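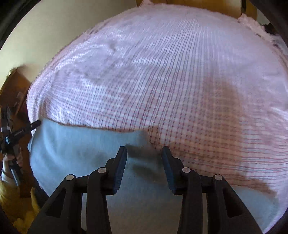

kestrel_bay replied: Before you price anything, write down how many pairs you need on the worst day and work back from that. We did it the other way around and ended up with a budget that fit the money and didn't fit the work.

Also, does the figure of 46 hours a week include setup, or is that only recording time? I read your first draft of the plan twice and couldn't tell.

---

**lowgear** wrote:

Recording time only. Setup is on top of that.

To restate the plan for people who missed the old thread: we want bedding and cloth work done by people holding a gripper in each hand, in ordinary rooms, and the recordings go to train the arm later. No arm purchase this year. The arm is penciled in for February and I want the handhelds bought and running well before then.

The choices I have are:

- Zevico handhelds, sold in pairs, cameras included
- Fontes handhelds, sold singly, cameras extra
- build our own from printed parts

The total I can spend without going back for approval is $3,000. One Zevico pair is $621.

---

**tinplate** wrote:

So four pairs, and $516 left over. That has to cover spare pads, storage cards, chargers, shipping and whatever breaks. I'd buy three pairs.

---

**moss_and_wire** wrote:

I'd buy four. If you have three and one goes down you have lost a third of your hours. With four you lose a quarter and you can still run three people. Spares are cheap next to a person standing in a bedroom with nothing to hold.

---

**tinplate** wrote:

Spares are cheap when you have them. When you don't, you wait. The wear parts on every handheld I've used are the finger pads and the pivot pins. Cloth is easier on pads than boxes are, I'll give you that, but the ribs still round off and then thin sheets slide out. If lowgear spends the leftover on shipping and cards there is nothing for pads.

---

**kestrel_bay** wrote:

I'm with tinplate on the wear parts. We went through pads faster than the seller's sheet said. Ask Zevico if the pads are sold alone. When we asked Fontes, they would only sell us the whole finger, and that changed the math.

---

**lowgear** wrote:

Asked. Zevico sells pads alone, in packs. I don't have the price yet. They said the quote would come with the pair quote.

---

**oddjob_rae** wrote:

Nobody has asked about the build option so I will. We printed ours. Material cost per pair was well under half of what you're quoting. I don't see why you would pay $621.

---

**moss_and_wire** wrote:

Because of labor. How long did the first pair take you?

---

**oddjob_rae** wrote:

The first pair took a long time. The second pair took a weekend. It's a fair point, but once you have the files sorted out you can replace any part overnight and you aren't waiting on a vendor.

---

**moss_and_wire** wrote:

You also aren't getting two pairs that match. If one opens wider than the other, the recordings don't line up and someone has to sort that out later. That person gets paid too. It should be in the budget and it never is.

---

**oddjob_rae** wrote:

Ours match fine. We check them with a gauge block every morning. It takes a couple of minutes.

---

**lowgear** wrote:

I'm leaning away from building. I don't have anyone free to do it and I would be the one printing at night.

Other question. Does anyone budget for the bedding itself? I have a line for it and was told to take it out.

---

**kestrel_bay** wrote:

Leave it in. You want different weights and different patterns. Checks and stripes are worth having along with plain cloth. If everything is the same white sheet, you will be asked to do it over. Secondhand is fine. Put laundry in the same line.

---

**tinplate** wrote:

Agree on laundry. Also put in a line for the rooms. Pitik charged us by the half day for furnished rooms and we had planned on hours. A short session cost the same as a long one.

---

**moss_and_wire** wrote:

Has anyone used the Jastden cases? I ask because we carried ours in a tote bag and bent a finger linkage on the stairs.

---

**kestrel_bay** wrote:

Yes. They hold one pair and the chargers. The foam is cut too tight for the camera cable so you have to trim it. Otherwise no complaints.

---

**lowgear** wrote:

Revised plan, August 23, 2019:

| Line | Qty | Cost |
|---|---|---|
| Zevico handheld pair | 3 | $1,863 |
| Pads, pins, cards, chargers | | $600 |
| Bedding and laundry | | $250 |
| Cases | 3 | $210 |
| Held back | | $77 |
| **Total** | | **$3,000** |

Rooms come out of a different account, so they're left off. I have 7 people trained to use these, but they work in shifts and no more than three are on at once.

---

**tinplate** wrote:

That works. I'd move some of the bedding money into pads once you get the quote.

---

**moss_and_wire** wrote:

Still think you want the fourth pair. If three people are on at once and you own three pairs, you have no spare at all. $77 won't fix that.

---

**lowgear** wrote:

I know. I'll ask if Zevico will loan one during repairs. If they say no, I'll go back and ask for the money for a fourth. The order isn't placed yet.

---

**oddjob_rae** wrote:

Get the loan terms in writing. And if you end up wanting the print files for a backup set, send me a message.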